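The Velvet Coat

The club met at four in the afternoon, in the room over the music school, and by ten past four Aslı Saraç had already lost the argument about the towels.

"Everybody folds towels," said Larine. She was sixteen, she was captain of the team, and she had a way of closing her laptop when she wanted a conversation to be finished. "The team from Jirergate folded towels last year and they came fourteenth. We can't go to the final in May with towels."

"Towels are flat," said Aslı. "A flat thing is already difficult."

"The rules say household textiles. They don't say flat."

Aslı had read the rules also. She had read them on the bus, twice, with a pencil. She was the teacher and she was supposed to be the one who knew, but she had studied bridges, a long time ago and in another language, and what she knew was that a thing which bends is harder than a thing which stands. She said this. Larine nodded politely, as you nod to a grandmother.

The boy they called MacKinnon, because there were two Pauls in the club and he had accepted to be the one with the surname, took the gripper down from its shelf. He opened and closed it in the air a few times. He did this always before working, like a tailor with his scissors.

"So what do we fold," he said.

It was then that Aslı made her mistake. She went to the cupboard in the corridor, where her own bag was hanging, and she came back with the coat.

It was her daughter's coat, or it had been. Her mother had sewn it for the girl's first winter festival, cream velvet with fur at the wrists and gold above the fur, and with the knotted fastenings on the chest which took, her mother said on the telephone, more time than all the rest together. The girl had worn it one evening and then she had grown, as they do. Aslı was carrying it that day to the dry cleaner. She had carried it to the dry cleaner for two weeks now, and every day the shop was closed when she came down from the club.

"Oh," said Larine, and opened the laptop again.

"Only to try," said Aslı. "Only one time."

They tried it 14 times before six o'clock. The plan was simple: a person would hold the gripper and do the fold slowly, the small computer would remember every movement, and after enough folds the arm which they called Skalow would do it alone. Skalow stood in the other room under a bedsheet. It was waiting for 400 good folds. With towels they had collected 100, and Larine had thrown them all away that morning without asking anyone. 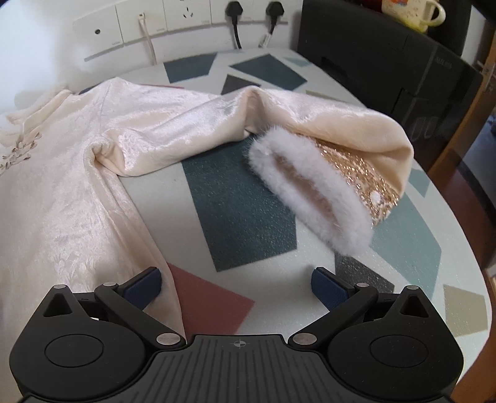 The coat on the club table, with the gripper open over the velvet.

The body was not the problem. You could take the velvet at the side seam and carry it over, and it went where you wanted, heavy and obedient. The problem was the sleeve. It did not lie down. It made a hill in the middle and a valley after the hill, and when MacKinnon pressed on the hill it came up in another place.

"It remembers the arm," said Aslı.

"Velvet doesn't remember anything," said Larine.

"My mother would not agree with you."

MacKinnon said nothing. He was trying to take the sleeve by the fur, because the fur was the easiest part to see, and he closed the two fingers on it as if it were an egg. Then he lifted. The sleeve rose, turned slowly around itself, and fell back on the table in a shape that was worse than before.

"Delete that one," said Larine.

"No," said Aslı. She was surprised to hear herself. "Keep it. Write down that it is bad and keep it. How will Skalow know what is bad, if you show it only your best afternoon?"

Larine looked at her for a moment. She typed something. Aslı came around the table to see, and on the screen it said *fold 9, sleeve twisted, A.S. says keep*, and she felt more proud than was reasonable.

After that they worked without much talking. Downstairs somebody was practicing the same eight bars on a cello, and each time the bow arrived at the high note MacKinnon waited with the gripper until it was over. Aslı showed them how her mother did it. First the sleeve goes back across the body, at the shoulder, and you don't touch the cuff at all. The cuff comes behind, like a child who is pulled by the hand through a market. She did it with her own hands, slowly, then again more slowly, and Larine wrote the steps in her notebook and drew a little arrow at the shoulder seam.

"Again, please," said MacKinnon. He was watching her thumbs.

So she did it again. Then he took the gripper and tried it from the shoulder. The velvet slipped out on the first try. On the second it held – not well, a corner of the collar was folded under – but the sleeve came across the body and the fur arrived after it and stayed.

Nobody cheered. Larine read the number of the fold aloud and saved it.

At six Aslı looked at the window and understood that the dry cleaner was closed again. She began to put the coat in the bag, and then she saw that both of them were looking at the bag.

"How many more do you need?" she asked, although she knew.

"From this one? All of them," said Larine. "I mean, if your daughter doesn't mind."

Her daughter was 531 kilometers away, in the first year of the university, and had asked in her last message only whether anybody had seen her bicycle lock.

"I will telephone my mother," said Aslı. "She is the one who can mind."

She called from the corridor, with the door half open. It was a long call. The children could hear it but could not understand it, and they saw her free hand going up and down in the air, folding something, stopping, and unfolding it. When she came back she had her glasses pushed up on her hair.

"She says you are doing the collar wrong," said Aslı. "She wants to know who is the boy with the scissors, because I told her scissors, I didn't find the other word. And she says if you pull the fur she will come here."

MacKinnon put the gripper down on the table very carefully.

"Tell her the collar is fixed by tomorrow," said Larine.

Aslı laid the coat back across the table, the collar to the left as before, and smoothed the velvet with the side of her hand, first against the direction and then with it. She took her empty bag from the chair. On the stairs she could hear that they had already started again, and she went down past the cello to catch her bus.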